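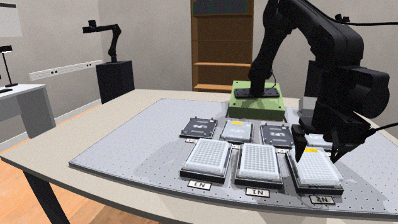

Plate sorting task, simulation round: grip angle and labels
Club Robotics > Student Projects > Lab Automation

mabubakar
Posted 4:10 pm

Our club is doing the plate handling task for the Tornlow student challenge this year. One arm, one perforated board, and the plates have to go from the front positions to the back holders. Everything is in the simulator until October, then the top teams get time on the real bench.

We have the pick working when a plate is square to the board. When the holder is turned, we get a bad grip on maybe every third try. One finger touches first and the plate shifts before the other finger closes. Ramil wrote the pick routine and he thinks the approach height is the problem. I think it's the wrist angle. Has anyone else run into this?

dirk_e
Posted 4:32 pm

Where are you getting the wrist angle from? If you read it from the holder position in the config file, check that you are using the holder's own rotation and not the board's. We lost two meetings to that.

mabubakar
Posted 4:40 pm

From the holder. I printed both and they are different numbers, so I'm fairly sure that part is right.

ramil.tan
Posted 5:05 pm

Ramil here. It is the approach height. If you come down too low you are already beside the plate before the wrist has finished turning, and any leftover rotation turns into a push. I ran 200 picks last night with the approach raised and had 4 bad ones. Same angle code as before.

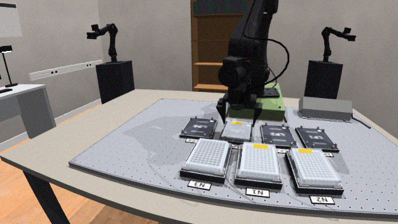

I also slowed the last part of the descent. That costs time on every plate but the scoring sheet takes off a lot more for a shifted plate than for a slow one. I would take slow.

tanko_t
Posted 5:21 pm

I don't agree about going slow. Our team (Dauda) did that last year and ran out the clock. We finished with a clean board and two plates never moved. Fix the wrist timing so the turn is done before the descent starts, then you can keep your speed.

ramil.tan
Posted 5:30 pm

The turn and the descent are one move in our planner. Splitting them is a bigger change than it sounds.

tanko_t
Posted 5:34 pm

It's two waypoints. Put one above the plate with the final angle, then go straight down.

e.ekwueme
Posted 6:15 pm

I help with the Sulik team. Tanko is right about the waypoints, but check your finger opening too. Ours was set for the plate body only and left hardly any room for a small angle error. We opened it a little wider and the turned holders stopped being a problem.

To see whether you are centered, use the wrist view. The outside view hides small errors.

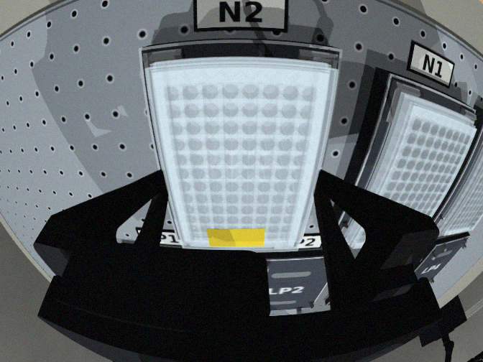
Wrist view at the N2 position, N1 plate to the right

Compare the gap on the left finger with the gap on the right one. Save that view on every pick and you can sort out the bad ones later. And don't mix up the N signs and the P signs in your config. Our first upload did.

dirk_e
Posted 6:28 pm

Seconding the saved views. Also write down the run number with each one. Our worst pick was run 1343 and we only found it again thanks to the log.

mabubakar
Posted 8:47 pm

Update. I put in the extra waypoint and left the descent at Ramil's slower speed for now. Turned holders look better. I haven't touched the finger opening yet because I want to change one thing at a time.

Does anyone know if the Clornia planner plugin is allowed? The rules say "open tools" and don't list any.

e.ekwueme
Posted 9:02 pm

Ask in the rules thread. Last year it was allowed if you sent in your settings with the upload.

ramil.tan
Posted 9:10 pm

I still want to run the old move at the new height next to the waypoint version before we pick one. Will post both sets of numbers.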